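Nonari Procedures Checklists Cells Archive Search

Pre-session checklist with comments: hand-guided and remote teaching, CPU removal task
Site: Brilgate, Cell 16. Inspection date: 2024-10-27
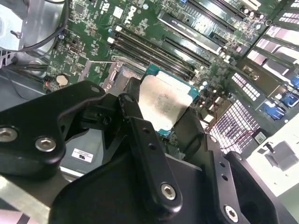
1. Workpiece

1.1 Chassis open, mains lead removed, power button held in to discharge. OK.

1.2 Board and processor recorded on the job card. OK. Dell board, desktop processor in socket.

1.3 Heat spreader condition. COMMENT: dull grey film of old thermal paste across the metal. Clean with isopropyl wipes before any suction-cup demonstration. Jaw-grip demonstrations may proceed as is, but the operator must note "residue" in the session log so the two sets are kept apart.

1.4 Coin cell in place. OK. Leave fitted.

1.5 Loose leads clear of the approach path. COMMENT: a black cable loops over the shroud at the corner of the chassis. Tape it down before the first run. Thin red and black pair at the vent grille is outside the path — no action.

2. Gripper and wrist

2.1 Visible hex bolts on plates and brackets checked with the torque driver. OK. Re-mark witness lines at the August service interval.

2.2 Jaw faces free of paste and swarf. OK after wiping.

2.3 Closing force limit set to 15 N. OK. Was found at the default on arrival; the Prosser controller drops the custom value after a firmware reload. Recheck after every reload.

2.4 Wrist camera view includes both the socket and the working ends of the jaws. OK.

3. Hand guiding

3.1 Enabling switch tested in all three positions. OK.

3.2 Speed cap in guiding mode confirmed by displayed value. OK.

3.3 Operator wearing wrist strap, strap tested. OK. Strap lead to be routed behind the elbow joint.

3.4 Retention lever opened by hand before guiding starts. COMMENT: the lever is not part of this task. Operators have been teaching it anyway, and those runs must be labelled separately.

4. Remote control

4.1 Nodby handset paired, dead-man release stops arm. OK.

4.2 Vertical and lateral axes match the operator's screen. NOT OK. Lateral axis reversed after the camera was refitted. Corrected and retested, now OK.

4.3 Contact with socket springs. Stop and discard the run if a jaw touches them. Inspect under magnification before resuming.

5. Records

5.1 Runs on file before this session: 162. Target for the task: 538.

5.2 Failed grasps kept and tagged, not deleted. OK.

5.3 Free disk space checked. OK.

Result: released for teaching, subject to 1.5 being closed out at the cell.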